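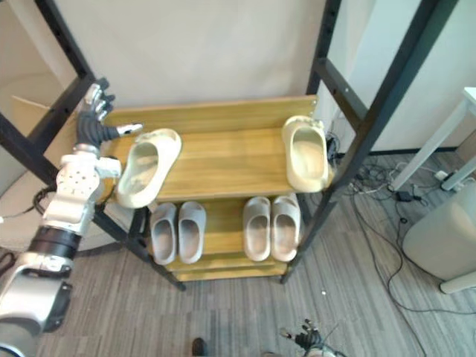
3.2 Collecting the demonstrations

We went back and forth on how to teach the shoe rack task, and I'll admit I was the one pushing for plain hand guiding, where you grab the arm and walk it through the motion. It's cheap and it feels natural. The trouble is the fingers! You can drag a wrist to a slide sandal easily enough, but then you need a third hand to close the grip (Tapio Salminen tried it with his elbow, and we have agreed not to report those runs). So for everything in this section we used remote control: the operator moves, the arms follow, and the Canel logger writes down joint angles and camera views as they go.

Alaric Escobedo and I shared the operating, and between us we recorded 3681 demonstrations. Each one got 45 seconds at most, after which we stopped and started over. I was slow for the first 11 sessions, mostly from watching the head view the whole time and ignoring the wrist view, and you can see it in my approach paths, which wander all over the place. Alaric's are much straighter, so we kept an operator label on every run and come back to it in Section 4.

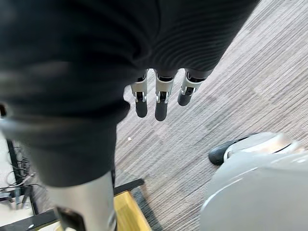

Figure 3. Wrist camera view during the rack task, with three fingers showing below the dark knit covering and the striped carpet behind them.

The covering takes up a lot of the wrist view (Figure 3). We thought about cropping it out and decided to leave it in, so the policy trains on the same view the operator had.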